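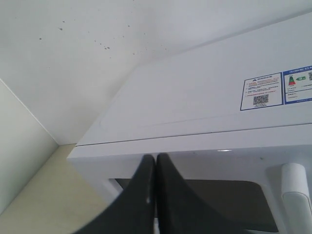
Who should be teaching a robot to use a microwave?

People who use microwaves, and who have done so while tired, hungry and thinking of something else. I've come to believe this quite firmly over the past year, and I'd like to spend a page or two on why, if you'll put the kettle on and bear with me.

I should say where I'm coming from. I spent most of my working life in kitchens of the unglamorous sort, first a school canteen and then the meals service at Nanddale, where we sent out lunches to older people who could no longer manage the stove. When the Mathur project came looking for people to show robots how to do household jobs, I put my hand up mostly out of nosiness. I had pictured a room full of young engineers typing. There was some typing, but most of the day was somebody holding the controls and putting a container into an oven, taking it out again, and having another go.

There are two ways we do it. In one, you take hold of the arm or the gripper itself and move it through the job, a bit like guiding a child's hand around the letter S. In the other, you sit or stand back with a set of controls and the arm follows along. I've done both and I have a soft spot for the first, even though my shoulders do not. When your hand is on the thing you notice how much you know that you never knew you knew. You come at a door handle from the side. You let the door swing in its own arc and go with it. You slow down before the plate, every time, and I could not have told you so if you'd asked me in April when I started.

Remote control takes that away from you for a while. You lose the feel of the container's weight and the little give in the lid, and you have to make do with your eyes. My first afternoon I recorded 24 attempts and would have been pleased to serve lunch to anyone after perhaps none of them. I was stiff and careful and I stopped in mid-air a great deal. One of the younger ones on the team told me kindly that the robot would learn the stopping too, and I went home and thought about that all through tea.

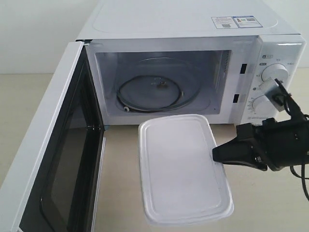 It's a serious point, and it's the one I'd most like people to take from this. A robot shown a job by a nervous person will pick up the nerves. If I hover at the mouth of the oven for three seconds because I'm trying to judge the height, then hovering becomes part of how the job is done, as far as the machine can tell. It has no way of sorting out which bits I meant. We did the same with new starters at Nanddale, come to think of it. There was a way of knocking the tray twice against the bench that went through the whole staff over several years, and it began with one cook who had a loose trolley wheel.

So there's an argument for having only experts do the showing, and I've heard it made by clever people. Pick your two best operators, the argument goes, and have them do all 120 recordings, nice and smooth. The folks at Urkesport, who trained with us for a month, held this view very strongly and their recordings were lovely to watch. I mean that. The container went in level and came out level and you could have set music to it.

But I have never met a kitchen that stayed as tidy as those recordings. Somebody leaves the door half open. Somebody puts the container down crooked, or too near the edge, or with the lid not quite snapped at one corner, and the person who comes along next has to sort it out. A cook who has only ever seen things go well is no use at half past eleven when lunch is due at twelve. I would like the robot to have watched a few of us make a bit of a mess and recover, and I'd like those recordings kept in the pile – marked for what they are, certainly, but kept.

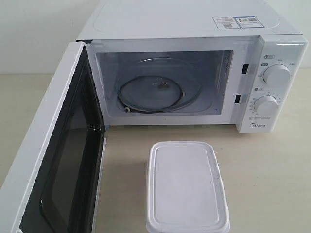 Container and open microwave, from the lunch-heating task.

My other worry is about the people. Showing a robot what to do is work, and it's tiring in a way that doesn't look tiring. You're doing a small thing with your whole attention, over and over, and after around 25 goes I find my mind has wandered off to the garden. At Serkunetti, where I helped out for a spell, they treated this as a failing and would ask you to push on to the end of the batch. At Mathur we get up, walk about, have a biscuit and swap over. I know which of the two I'd rather work for, and I suspect I know which gets the better recordings as well, though I've no chart to show you.

I'd also like us to be paid as people with a skill. There's a tendency to talk about this sort of work as "collecting", as if good movements were lying about in a paddock and we just went along with a bucket. They come out of years of carrying hot things past other people. My friend's daughter asked me whether I minded handing all that over to a machine, and I had to think before I answered her. I do mind a little. Then I remember the clients on my old run who lived on cold sandwiches because lifting a dish into the oven had become too much for their wrists, and I mind a good deal less.

What I'd ask of anyone setting up one of these projects is fairly modest. Bring in some people with grey hair and burnt forearms. Let them use their hands on the arm first, before you sit them down at the controls, so they have the feel of the job in them. Ask them afterwards what they were paying attention to, and write it down, even if it sounds daft. And throw out the rule that everyone must do it the same way. I turn the container with the short side leading and another woman on my shift goes in on an angle and straightens up at the end, and we've each been doing it like that at home for thirty-odd years.

We start on opening the lids next month, and I've already been told I do it wrong.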